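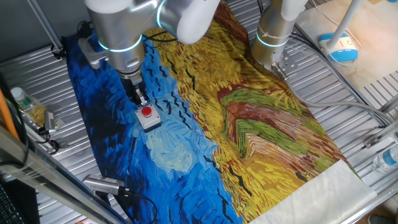 Leonie Wegener wrote in to say that her Ketia loses its tempo every time she swaps patterns, and that setting the clock source first, before loading any sounds, cured it. The steps below now follow her order.

October 27, 2023
By Edeltraud Lindemann

4. Setting up the Ketia drum sampler

1. Turn the main volume all the way down and switch the unit on.

2. Hold SHIFT and press CLOCK. Choose INTERNAL if the Ketia runs alone, or MIDI IN if it follows a sequencer.

3. Connect the left and right outputs to your mixer. For mono, use the left output only.

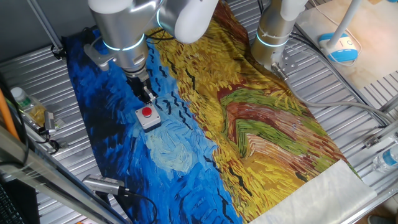
4. Load a kit from the card. Kits with over 600 samples take longer to open — wait until the LOAD light goes out.

5. Press a pad and raise the volume slowly.

Caution: Do not remove the card while the LOAD light is on. The kit may be damaged.

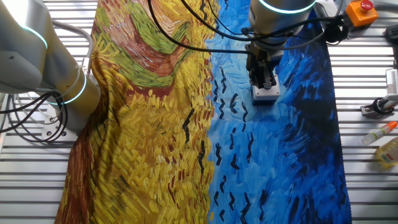 Ketia set-up, section 4

6. To chop a break, select the sample, press SLICE and turn knob 2 until the markers sit on the drum hits. Start with the filter at 1000 Hz and open it by ear.

Note: Slices are saved with the kit, but filter settings are saved with the pattern. If you copy a pattern to another kit,
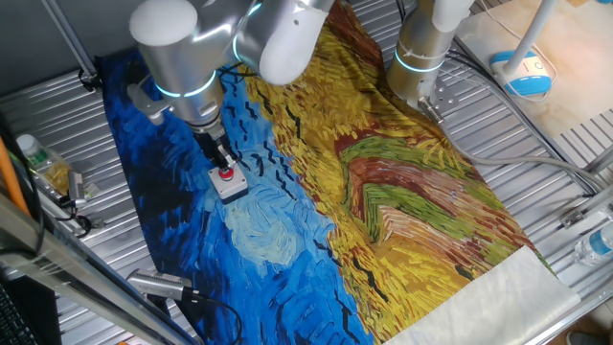
the filter settings go with it and the slices stay behind. Save both before you switch off.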